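Histlow House Guest Laundry and Linen Group
Minutes of the May meeting

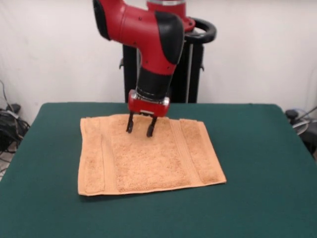 Hand towel, peach-orange, laid flat on the green cloth (item 4).

Held Tuesday in the sorting room, 2 pm. Six members present, two apologies. The chair opened the meeting and the secretary took notes.

1. Minutes of the previous meeting

Accepted with one correction. Under "Bath mats" the words "to be replaced" should read "to be re-hemmed". The mats are still in use on the upper floor and have not been written off.

2. Matters arising

The shelf labels ordered in the autumn have come and are up on the left-hand side of the linen room. The right-hand side is waiting on the new shelf brackets. Until those are in, flat sheets stay in the tubs under the window.

The dryer vent was cleaned. Drying time for a full load of bath towels has come down to 51 minutes on the normal setting. The card above the dryer still gives the old time and needs changing.

The group had asked whether the side door could be propped open on delivery mornings. The answer from the office is no, as the door is on the alarm. Deliveries will keep coming through the front and be wheeled down the hall.

3. Stock

The yearly count was done over two afternoons. It came to 3,004 pieces, including face cloths, tea towels and everything in the overflow cupboard. Pillowcases were counted singly and not in pairs, which is a change from last year, so the two totals can't be compared directly.

Shortages were noted in single fitted sheets and tea towels. There are more face cloths than the house can use. It was agreed to bundle the surplus and offer it to the Minard Street respite house before buying any further small items.

A number of pillowcases have gone grey. One member thought they would come up with a soak. Another had tried a soak on the same batch and did not think it was worth the water. Left with the wash roster to try one load and bring the result back.

4. Hand towels

This item took up most of the meeting.

The group looked at the small terrycloth hand towels for the guest bathrooms. They are peach-orange, with a looped pile in the centre panel and a flat woven band toward each side. The question was whether to go on with this towel for all the bathrooms or to keep it for the ground floor only.

Points made in discussion:

– The colour is easy to pick out in a mixed load. Staff on the early shift have asked for anything that makes sorting faster.

– The colour has to be washed apart from the whites for at least the first several washes. This means another part load, and the house is trying to cut those down.

– The outline is a little uneven when the towel is spread out. Some members felt this would make a folded stack look untidy on an open shelf. Others said all towels of this kind go a bit off square and the guests would not mind.

– The flat bands may tighten more than the pile does over time. This happened with the blue towels bought from Ostermann, where the bands drew in and left the ends puckered. It was asked whether a towel should be measured before its first wash and again later. Agreed.

– The size suits the ring holders in the ground floor bathrooms. It is too small for the long rails upstairs, where it would slide to one end.

There was then a long discussion on folding. At present three different folds are in use, depending on who is on the roster, and the stacks won't sit together. The group worked through the options and settled on the following for all hand towels, whatever the colour:

Lay the towel flat on the table with the bands running away from you, one at your left and one at your right. Smooth from the middle out to the corners. Turn over any hem that has rolled. Bring the left side in past the middle and the right side in over it, so that both bands end up on the inside edges of the fold and don't show at the front. Fold once from the near edge to the far edge. Stack with the rounded fold facing out.

One member preferred to fold in half first and then in thirds, and asked for this to be recorded. The half-first fold is quicker but leaves a band along the front of the stack. Put to a show of hands, the thirds-first fold was carried.

It was agreed that towels should be smoothed out fully before the first fold. Several of the stacks on the shelf now have a ridge through the middle from a hem that was caught under.

Resolved: that 18 more of the peach-orange towels be ordered from Sollar for the ground floor bathrooms, and that the upstairs bathrooms stay with white for the time being. To be looked at again once the shrinkage results are in.

5. Folding table

The green cloth on the folding table was discussed. Members like it for light-coloured items, as lint and loose threads show up against it and towels don't slip about the way they do on a bare top. It was pointed out that it also collects lint, and that dark items pick this up again.

Agreed to keep the cloth and to go over it with the lint roller at the start of each shift. The lint roller is to live on the hook by the door. It has been turning up in the mending basket.

A second cloth was suggested so that one can be in the wash. There was support for this, but no decision on fabric. The secretary will find out the price by the metre for something of a similar weight. A lighter grey was also mentioned, and a sample of each will be brought if the shop will cut one.

Reminder that mugs are not to be put down on the folding table. There is a ledge for them beside the sink.

6. Mending

The mending basket is full. Most of it is pillowcase seams and hanging loops that have come off tea towels. A mending afternoon will be held before the next meeting, and people who can bring a machine are asked to put their initials on the sheet. Hand sewing is also welcome for the loops.

Anything with a hole larger than a thumbnail goes to rags and not to mending. Rags are to be cut before they go in the rag bin, so they are not mistaken for good linen and put back through the wash. This has happened again with at least one bath sheet.

7. Detergent

The powder now in use leaves marks on dark items when the short cycle is run. Agreed to use the liquid for darks and colours, including the peach-orange hand towels, and to use up the powder on whites. No fabric softener on any towel. The bottle in the cupboard is to be given away.

8. Correspondence

A note was received from a guest thanking the house for the extra blankets. A second note asked for a hook on the back of the bathroom door in the end room. Passed to maintenance.

The Minard Street house has asked if we can lend them a drying rack over winter. Agreed, provided it is one of the wooden ones. The wire racks are all in use.

9. Other business

The iron is tripping the switch when used at the same time as the kettle. Please use one or the other until it has been looked at.

The key to the overflow cupboard has been moved to the board in the office and must be signed for.

Actions

Change the dryer card to the new time – wash roster
Trial soak of grey pillowcases, one load – wash roster
Measure one hand towel before first wash and again later – linen room
Order hand towels from Sollar – secretary
Write up the agreed fold and put it on the wall by the table – linen room
Price and samples for second table cloth – secretary
Bundle surplus face cloths for Minard Street – chair
Sign-up sheet for mending afternoon – chair

The meeting closed at 3:40 pm. Next meeting in the sorting room at the usual time.

Histlow House Guest Laundry and Linen Group | Contact the office | © Histlow House | Back to top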